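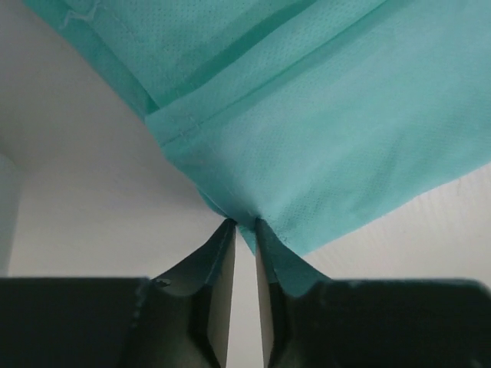
Cunonico Boards
Home Boards Members Rules FAQ Log in
Frequently asked questions
Last updated 17/07/2019 by Polyxeni Stergiou

Accounts

Do I need an account to read the boards?
No. All of the public boards can be read without logging in. You need an account to post, vote, send messages or see the Classifieds board.

How do I sign up?
Click Log in at the top right and then Register. You will need an email address that works. The confirmation email comes from our mail host, Gilico, and often lands in the junk folder. If it hasn't turned up after an hour, ask for another one from the same page. Only the newest link will work.

Can I change my username?
Yes, once every 32 days. Your old posts will show the new name. Quotes in other people's posts keep the old one, and we don't edit those by hand.

Can I have two accounts?
Only if you tell a moderator first. Some members keep a separate account for a club or small business, and that's fine. Using a second account to vote for your own posts will get both accounts closed.

I was a member of the old Vovavska board. Is my account still here?
If you logged in there at any time in its last year, yes. Use the same email address and choose Forgot password. There were 984 accounts we couldn't bring across, mostly ones with no email address attached. If yours was one of them, register again and write to us with your old username. We can join your old posts to the new account, but it's done manually and there is a queue.

Posting

Why hasn't my post appeared?
Your first four posts are checked before they go up. This usually happens the same day, slower on weekends. After that your posts appear straight away unless they contain a link to a site on the blocked list, in which case you will see a yellow notice.

How long can I edit a post?
Two hours. After that, use Report and pick "Fix my post". Please don't use it for small spelling mistakes.

Can I delete a thread I started?
You can if it has no replies. Once people have replied, the thread stays. We can remove your name from it if there is a good reason, such as personal details you didn't mean to share.

What size can my pictures be?
Up to 4 MB each. Larger files are rejected without much of an explanation, sorry. The error just says "upload failed". JPG and PNG both work. Pictures from some phones come out sideways - open them on a computer, rotate, save and try again.

Voting and the front page

How do posts get to the front page?
A post moves up when it gets votes from members of more than one board. New votes count for more than old ones. Posts drop off after a day no matter how many votes they have.

What does the grey number mean?
It's the score before late votes are counted. It turns black when the thread is more than 11 hours old.

Can I hide the scores?
Yes. Go to Settings, then Display, and untick Show scores. You have to do this on each device.

Why do I keep seeing the same pinned thread?
Pinned threads stay at the top of each board until a moderator takes them down. Click the small cross beside the title to hide one for yourself. If you clear your cookies it will come back.

Moderation

Who are the moderators?
Each board lists its own in the right-hand column, or at the bottom of the page on a phone. Polyxeni looks after the site as a whole and the Classifieds board.

My post was removed. Can I appeal?
Yes. Reply to the removal message within a week. A moderator from a different board will read it. If they agree with the removal, that decision stands. Please don't start a thread about it.

How do I block someone?
Open their profile and choose Block. You won't see their posts or messages. They aren't told, but they can still read what you post on public boards.

Settings and privacy

What cookies do you use?
One to keep you logged in and one to remember your display settings. There is no advertising on the site.

Is there a dark theme?
Yes, it's called Kourkoulas, after the member who made it. It's under Settings, then Theme. The Classifieds board still shows up white in it. We know.

How do I close my account?
Settings, then Account, then Close. Your messages are deleted. Your posts stay up under the name "former member" unless you tick the box asking us to take them down as well, and that can't be undone.

Still stuck?
Post on the Help board or use the contact form. Include your username and the browser you are using.

Contact Rules Privacy Back to top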